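Project diary, Farquharson group, October

Work this month has centered on the retention study for the handheld collection method. The question is a narrow one: whether removing short and hesitant demonstrations before training improves the grasp policy, or only makes the set smaller.

The full set stood at 4,000 demonstrations when collection closed. After Maricica Ursu applied the filter, 2,935 remained. Both sets were trained under the same settings, and Khôi Lò repeated each run with 3 seeds. The filtered set gave the steadier approach on flexible packaging. On rigid boxes we could find no difference that we would be willing to report, and the notes for Kukura now state this plainly.

Ailsa Crichton raised a fair objection at the afternoon review. The filter removes slow approaches, and slow approaches are common on wrinkled film - the very material on which we claim a gain. She has asked for a second filter based on jaw travel alone. I agreed, and the result will not be circulated until that comparison is complete.

Kenneth Yule has rewritten the section on object spacing. His draft treats single packets and grouped packets as separate conditions, which I support. The term "clutter" has been dropped, as two of us were using it differently.

Still open: the labels for the Bellirell subset, and the wording of the abstract. Wilma Imrie will have the draft next.
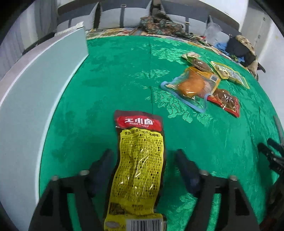 Open jaws on either side of a long snack pouch, with four other food packets grouped farther back on the cloth.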